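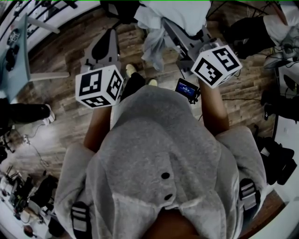

I put off doing the equipment budget until May, and then did it in two evenings. A few people have asked what we are buying and why the list is so short, so I am writing it down.

The total for this round is 3000 dollars. Junhao Hao wanted a second arm out of that. I looked at used ones and at the entry model from Stirnari, and either would have eaten the whole amount before we had paid for a mount or a spare power supply. So the arm waits, and the money goes to the hand-held grippers and the things around them.

The largest line is 800 for a second pair of gripper bodies. We have one pair now, and when a jaw goes out of alignment the session is over for the day. Pleler quoted nine weeks for delivery, which I did not like, but Stakilon wanted a deposit up front and would not put a date on the order at all.

Next is 200 for marker cubes, printed and finished. I had this down as a much smaller number. Then I added up what we have reprinted because of scuffed faces and rounded corners, and changed it. Matte finish this time — the glossy ones gave us trouble near the windows.

Straps and buckles come out of general supplies. Nimal Paul tried three harnesses and says the one with the wider shoulder straps is the only one he would wear past lunch. I have ordered two more of those.

Cables are the part I always get wrong. Last time I budgeted for length and forgot connectors, and we spent a week with adapters taped together. I have put in a separate line for connectors and strain relief, and another for floor covers. It looks fussy on the sheet. I left it in.

Storage is around a third of what remains. Hou sells drives in bulk packs and the price is fair, but I would like to split the order in two and see how fast we fill the first half.

What I did not budget for: a bigger bench, better stools, a proper rack for chargers. All of those have been asked for, and I have a list. If the gripper order comes in under the quote, the rack goes first.

Junhao still thinks we should have bought the arm. We will go over it again when the delivery date is firm.

9 comments
Share this post

Recent posts
What we paid for shipping last year
Labeling chargers so they come back
Notes on asking for quotes
Old tripods, new plates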